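Folding knits vs. hanging them: settle this for me

Forum > Laundry, Closets & Clothes > Folding and Storage

dakport_drawers
Posts: 596
06/10/2020

My marriage is fine, thank you for asking, but we have reached the sweater question and I need outside opinions. I fold. My wife hangs. We share one closet and one dresser, and every few weeks one of us quietly converts the other's clothes.

My case for folding is that knits stretch on a hanger and grow those little shoulder horns. Her case is that my folded piles last until the first time I want the one on the bottom, and then the drawer looks like a goat has been through it. Both cases are strong.

The real trouble is the dark stuff. I own far too many things in the khaki-to-olive-to-nearly-black family and once they're in a stack I can't tell a sweater from a pair of pants. Started on the pile again this morning with the khaki, plain woven cloth, already a bit wrinkled, the easy one.

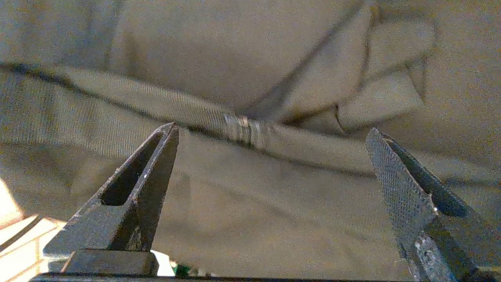 Genalyn Lagman
Hang the wovens, fold the knits, and stop treating it as one question. A woven khaki will forgive a hanger for years. A knit holds a grudge from the first night. You two are both right about half the closet, which I realize is no use to anybody who wants to win.

dakport_drawers
That is a disgustingly reasonable answer and I'd hoped for at least a page of shouting first.

skakora_steve
I'll shout. Hang everything. I have hung every sweater I own since college and my shoulders look fine. If there are horns, I'm wearing them, and so far no one has said a word. Life is short and drawers are where clothes go to be forgotten.

Genalyn Lagman
They're being polite about the horns, Steve.

Rommel Dimaculangan
You can hang a knit if you do it right. Fold it in half lengthwise so the sleeves line up, lay the hanger on it with the hook in the armpit, then fold the body over one side and the sleeves over the other. The weight sits on the bar and the shoulders never touch anything. I do all of mine like that.

skakora_steve
So you fold it, and then you hang it. You've managed to do both chores.

Rommel Dimaculangan
Yes, and my closet looks great. How are the horns?

Annick Picard
Armpit method is OK for light sweaters. For anything heavy I wouldn't. I had a big cardigan on the bar for one July (I was "organizing") and it came off with a crease across the middle that took two washes to calm down. Fold heavy, always. Also, whoever is buying those velvet hangers, they grip so hard you stretch the neck just getting the thing off.

dakport_drawers
Please don't tell my wife about the velvet hangers. She bought the Trureo ones, nine of them, and speaks of them warmly.

Wilfredo Aquino
I worked the folding table at a department store for years, so let me be insufferable. Nearly everyone's folding problem is a laying-out problem. People grab a sweater by whatever bit is sticking up, shake it twice, and start folding while half of it is still bunched underneath. Then they blame the drawer.

Find the hem first. On a knit it's usually ribbed and you can find it with your fingers even in the dark colors where you can't see a thing. Get the hem flat toward you, then walk your hands up the side seams. Put it face down. Sides in, sleeves straight down the back, then up in thirds. If you skip the hem you're folding a rumor of a sweater.

Genalyn Lagman
"A rumor of a sweater" is going on the wall of my laundry room.

skakora_steve
One problem, Wilfredo. Cuffs are ribbed too. I have confidently laid out a sleeve as if it were the whole garment. I got as far as the thirds.

Wilfredo Aquino
Then follow the ribbing around. If you run out of it right away, it's a cuff. If it keeps going, you've found the body. And Steve, I thought you hung everything?

skakora_steve
I was at my mother's.

dakport_drawers
OK, reporting back. I tried the hem rule on the next thing in the pile, which is a fine knit in a green so dark it may as well be black. I put it on the pale bedspread on purpose, on the theory that I'd at least be able to see its outline. The outline was excellent. What was inside the outline was a swamp. I went in for the ribbing like Wilfredo said, and it's true, you can feel those little ridges long before you can make sense of the rest. Naturally my first instinct was still to pinch a bit in the middle and pull.
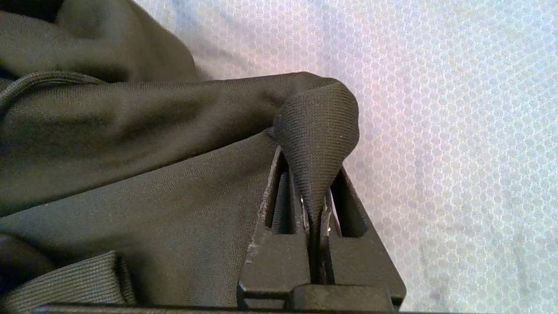
Three tries to get it flat. The first time I had it inside out and folded it very nicely that way. The second time I went after a seam because it felt important. The third time I followed the ribbing all the way along like a man reading a map, and got something with corners. I've put it in the drawer on its edge, so I can see it from above without digging. My wife looked in and said "huh," which from her is a parade.

Jonatan Westerberg
Filing on edge only works if the drawer is full enough. Half full, they all lie down by the end of the week and you're back to the goat. I stuck a Menon divider in mine and it helped, though it's shorter than I'd like and the thick ones slump over the top.

Annick Picard
A shoebox does the same job for free.

Jonatan Westerberg
I'd already paid for the divider, Annick.

Rommel Dimaculangan
Nobody has dealt with the part about not telling the dark ones apart. I fold mine so the neck label ends up on top. Takes a second.

dakport_drawers
I cut all my labels out. They itch.

Rommel Dimaculangan
Then I can't help you, and neither can the armpit method.

Genalyn Lagman
Put the olives on the left and the nearly-blacks on the right, and do it in daylight. Do the wovens go on hangers now? I feel I should get a ruling.

dakport_drawers
Wovens on hangers, knits in the drawer, heavy cardigans on the shelf. She gets the bar, I get the dresser. We're still negotiating over polo shirts.

skakora_steve
Polos are a knit. Hang them anyway.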